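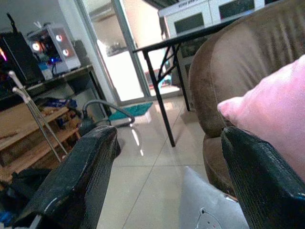
Byung-chul Wi reckons most of Womberg has already asked him when the furniture library opens, and could I please put the answer in writing so he can get on with some work. Fair enough! We open in July, at 10 in the morning, in our new rooms on the Drernstead road.

I'm Ro-un Son and I run Fevau, which lends out furniture the way other places lend out books. You join, you borrow a chair or a desk or a cot for the spare room, and you bring it back when your mum has gone home. We started in Drernstead with 29 pieces and a van that didn't like hills. We now have over 300, and the Womberg branch will take 100 of them to begin with - mostly seating, plus a few bookcases and the good folding tables everyone fights over at Christmas.
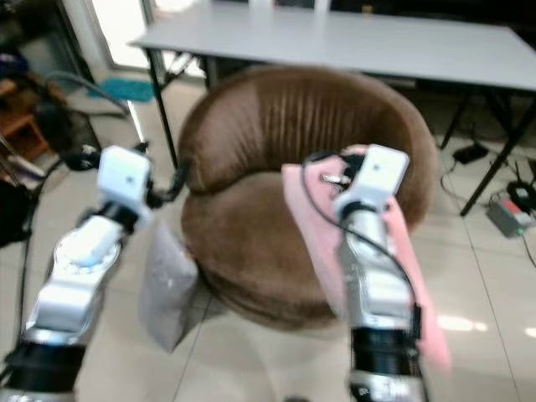 *Round and upholstered in brown.*

Joining costs £4 a month, with no deposit on the smaller things. You can keep a piece for up to three months and renew if there isn't a queue for it. Delivery is free inside Womberg, and Yang Removals will do the villages for us at a set price (ring first, they're busy in summer).

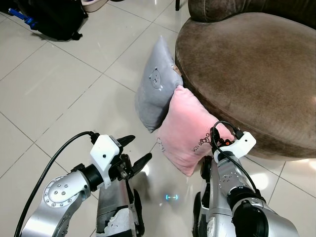 *Grey bear cushion and a pale pink one.*

We're also after donations. Sound frames, drawers that open, a fire label on anything upholstered, please. I can't take mattresses or glass-topped tables, and I really am full up on wardrobes. If you're not sure, send me a photo and the measurements, and tell me how many stairs there are.

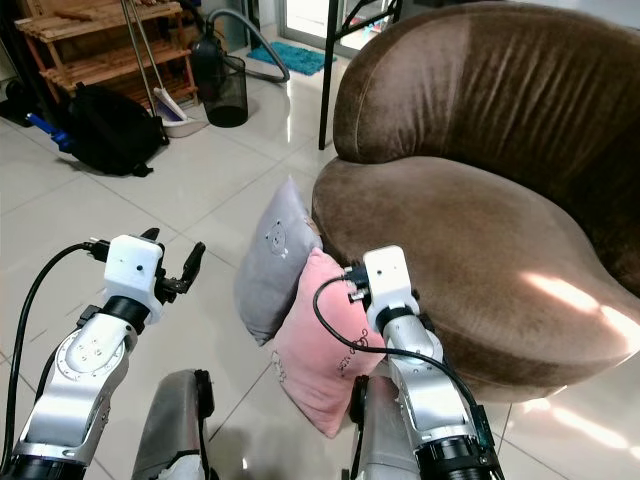
*Brown velvet, low to the floor.*

Come along on opening morning for tea and a nose round. Membership forms will be at the desk, and the Drernstead branch has them already.

**Press contact:** Ro-un Son, Fevau, Drernstead. Mornings are best for calls.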